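**Gripper tips from the bedroom test bench**

I've been swapping finger pads on my hand gripper since March, and I've picked up a few habits that save me a lot of grumbling, so here they are!

- Start with soft stuff. A knitted cloth rolled up tight is my favorite warm-up, and if the pads can't hold that, don't bother with jars yet.
- Flat things are the real test. Phones are awful (smooth, thin, nothing to get under). Come in low from the short side and go slow.
- The smooth Breneo pads were fine on cardboard and hopeless on plastic lids. Ribbed ones win for me, hands down.
- I do 30 grabs per object and write down the drops. My best pair dropped 3, the Breneo pair dropped 36 before I gave up and stopped being fair to them.
- Wipe the pads with a damp rag after every round. Blanket fuzz gets in the ribs and you'll swear your grip force is off when it's only lint.
- Check your screws! Mine work loose by Friday every single week, and a wobbly jaw makes any pad look bad.
- Test on a bed as well as a table. Things sink in and tip over, and you learn way more about your approach angle.
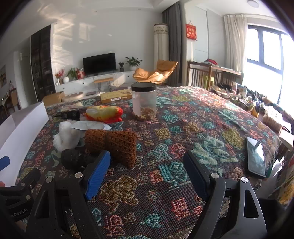
*Ribbed blue pads, jaws open over the throw blanket. Knitted roll on the left, jar in the middle, phone on the right.*

Next up is the Umix controller against my old Flirkex one, same objects, same blanket. I'll add the drop counts to this page when I have them.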